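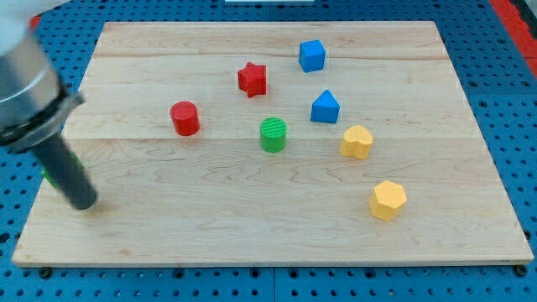

Bunte Formklötze auf einem Brett aus hellem Holz, Arbeitstisch mit blauer Lochplatte

Start Sammlung Bildgalerien Besuch Kontakt

Formen und Farben: Blick auf den Arbeitstisch
Mai | Redaktion Spielmittelsammlung Huden
Lesezeit: 3 Minuten

Die Spielmittelsammlung Huden bewahrt Bau-, Steck- und Legespiele aus Kindergärten, Schulen und privatem Besitz. Der Bereich der Formklötze kann in den Ausstellungsräumen nur zu einem kleinen Teil gezeigt werden. Der Bestand umfasst derzeit 116 Sätze mit zusammen 3.183 Einzelteilen.

Auf dem Brett
Kräftige Farben heben sich vom blassen Holz deutlich ab. Sieben Klötze liegen offen auf der Fläche, links kommt ein grüner Gegenstand hinzu, von dem nur ein schmaler Streifen zu sehen ist. Die Maserung des Brettes mit ihren Ästen und dunkleren Streifen tritt zwischen den Teilen gut hervor.

Brett und Tisch
Zwei feine Fugen zeigen, wo die Bretter der Holzfläche aneinanderstoßen. An den vorderen Ecken sitzt jeweils eine kleine schwarze Schraube. Den Untergrund bildet eine blaue Platte mit regelmäßigem Lochraster, am Rand ist eine rote Leiste erkennbar.

Zum Bestand

Den Grundstock des Bereichs bilden Spielmittel, die der Sammlung aus Presov übergeben wurden. Es handelt sich um Sätze aus dem Elementarunterricht, die über Jahre in Gebrauch waren und entsprechende Spuren tragen. Abgestoßene Kanten und verblasste Flächen werden bei der Aufnahme vermerkt und nicht ausgebessert. Unvollständige Sätze bleiben unvollständig; ein Ergänzen mit Teilen anderer Herkunft ist nach den Richtlinien des Hauses ausgeschlossen.

Eine zweite Gruppe ist unter dem Namen Reihe Voyle verzeichnet. Sie enthält rund 2.000 Teile in einfachen Grundformen, darunter Kreise, Dreiecke, Quadrate und Sterne. Zu mehreren Kästen sind die gedruckten Anleitungen erhalten. Sie empfehlen, die Teile zunächst nach der Form, in einem weiteren Schritt nach der Farbe ordnen zu lassen. Für jüngere Kinder ist eine verringerte Auswahl vorgesehen.

Im Inventar wird jeder Satz unter einer eigenen Nummer geführt. Form, Farbe, größtes Maß und Zustand der Einzelteile werden getrennt erfasst. Bei Farben beschränkt sich die Beschreibung auf die üblichen Grundbezeichnungen. Mischtöne erhalten einen Zusatz, etwa »gelbgrün« oder »blaugrün«. Die Bezeichnung der Formen folgt der Wortliste, die gemeinsam mit dem Spielzeugarchiv Grirkholm erarbeitet wurde. Abweichende Namen aus den alten Anleitungen stehen im Feld »Bemerkungen«.

Besuch und Nutzung

Eine Auswahl aus dem Bereich Formklötze ist im Erdgeschoss in der Vitrine neben dem Lesezimmer ausgestellt. Der Studienraum steht nach Voranmeldung am Mittwoch zur Verfügung. Gruppen aus Kindertagesstätten und Grundschulen können zusätzlich den Legetisch im Vermittlungsraum nutzen, an dem mit neuen, eigens dafür angeschafften Teilen gearbeitet wird.

Anfragen zu einzelnen Sätzen richten Sie bitte schriftlich an die Sammlung und geben dabei, soweit bekannt, die Inventarnummer an. Aufnahmen für Unterricht und Forschung werden auf Antrag zur Verfügung gestellt. Für Veröffentlichungen ist eine gesonderte Genehmigung erforderlich.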